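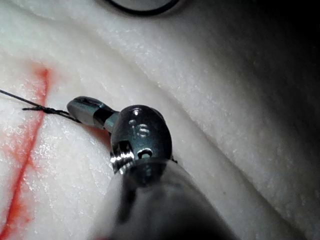 Prinov Opens Its Vokcombe Training Laboratory to Visitors for Robotic Suturing Demonstration

VOKCOMBE, 20 September 2023 - Prinov, a developer of training methods for robotic surgery, has held its first open day in the Yeoman Laboratory in Vokcombe. The event gave 47 visitors from hospitals, nursing schools, technical colleges and local companies the possibility to follow robotic suturing at close distance and to speak directly with the people who prepare, operate and maintain the equipment.

The open day was organized within the Hunar program, under which Prinov develops exercises for surgeons and surgical assistants who are at the beginning of their work with robotic instruments. The program takes its participants through needle handling, thread handling, knot tying and the closing of a straight incision. Until now the exercises were shown only to partner hospitals. With the open day, the company wishes to make this work known to a wider group of professionals and also to the residents of Vokcombe, many of whom pass the building every day without knowing what is done inside.

Interest was higher than the organizers expected. Prinov received 78 requests for a place, and the number of visitors had to be limited by the size of the demonstration room. Those who could not be accepted have been offered priority for the next date.

"We were asked several times if we would show a film of the best results," said Gemma Furnival, head of training at Prinov. "We decided for a live demonstration. A person who wants to learn suturing must see also the slow moments, when the operator stops, looks at the thread and takes it again in a better position. These moments are a large part of the training, and in a short film they are usually removed."

The visitors were divided into small groups. Each group first received an introduction at the operator console, where the movements of the hands are transferred to the instruments at a smaller scale. Afterwards the group moved to the screens and followed one complete exercise, with a member of the Hunar team giving comments. A session lasted 14 minutes, followed by a period for questions, which in most groups took longer than the session itself. 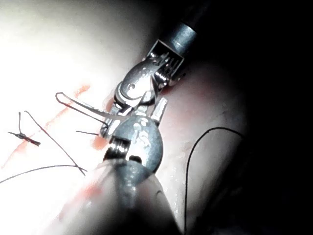

Coordination between two hands is the subject to which the Hunar program gives the most hours. Participants who come from open surgery often have one strong hand and one hand that only assists, and this habit must be changed early. At the console both hands carry the same responsibility. When the tips of the two instruments meet over the work surface, with dark threads already lying to the left and to the right of them, the operator has to decide which jaw should hold and which should release, and a small delay between these two actions can be enough to lose the grip. The operator must also keep in mind every strand that lies near the instruments, so that it is not taken up together with the one in use. Several visitors with surgical experience remarked that they had not expected so much of the attention to go to the thread.

A second subject of the day was force. The operator in this exercise does not feel the resistance of the thread in the fingers and must judge the tension with the eyes, from the form of the strand and from the way the material around the stitch moves. Prinov's instructors teach this by letting each participant tie the same knot many times while a colleague watches and speaks aloud what he or she sees. The Hunar team keeps a library of 654 recorded practice stitches, and each of them is accompanied by the notes of an instructor. The library is used in the evaluation talks after an exercise, and during the open day the instructors opened selected recordings when a question could be better answered in this way.

Questions from the visitors covered a wide field. The technical colleges wanted to know how the cables in the instrument wrists are inspected and how often an instrument is taken out of use. The nursing schools asked about the role of the assistant at the side of the table, who changes instruments and brings in new thread while the surgeon is seated at the console. A question that came back in nearly all groups was whether a robot will one day close a wound without an operator. The Hunar team answered that certain steps of suturing are studied by many research groups as candidates for automation, and that Prinov follows this development with interest. The present exercises are made for human operators.

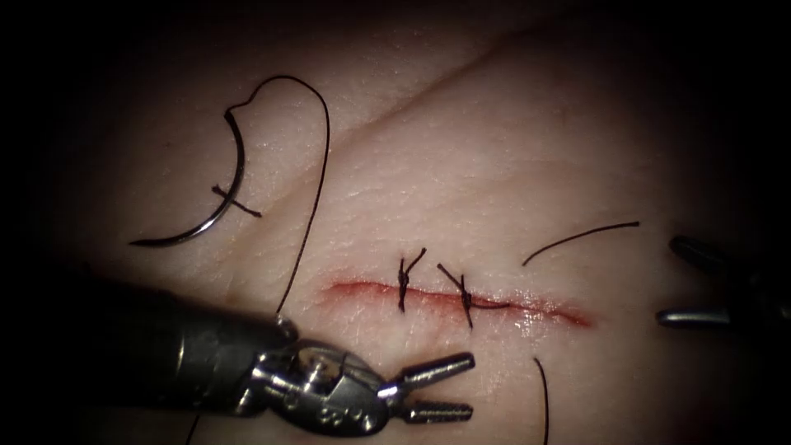 "For us the most useful questions came from people who are not surgeons," said Furnival. "An apprentice asked why we always practice on a straight incision first, and after this we had a discussion of half an hour between our own instructors. I think we will write this part of the course again, with more explanation. It is good when somebody from outside asks about a thing that we do every day without thinking."

According to Furnival, the order of the exercises will also be reviewed. At this moment participants practice single stitches for a considerable time before they close a complete incision. Some instructors would prefer to introduce the complete task earlier, so that the distance between the stitches and the management of the loose thread ends are learned together. The team will compare both approaches with the next group of participants.

The Yeoman Laboratory occupies the ground floor of a former printing works and contains two training rooms, a workshop for the care of instruments and a room for evaluation talks. It is used by the Hunar program during the whole year. Partner hospitals send their participants for courses of several days, and the evenings can be reserved for individual practice under the supervision of an instructor.

A second open day is planned for December. The program will be nearly the same, with one addition: the workshop, which remained closed at the first event, will also be open, and visitors will be able to follow the inspection and cleaning of instruments after an exercise. Places are free of charge but must be reserved in advance through the Prinov training office in Vokcombe. Schools and colleges that wish to come with a class are asked to contact the office early, as separate sessions can be arranged for them.

About Prinov

Prinov develops exercises, course material and evaluation methods for training in robotic surgery. The company is based in Vokcombe, where it operates the Yeoman Laboratory and leads the Hunar program in cooperation with partner hospitals.

Press contact

Prinov Training Office
Yeoman Laboratory, Vokcombe
Interview requests for Gemma Furnival are accepted through the training office.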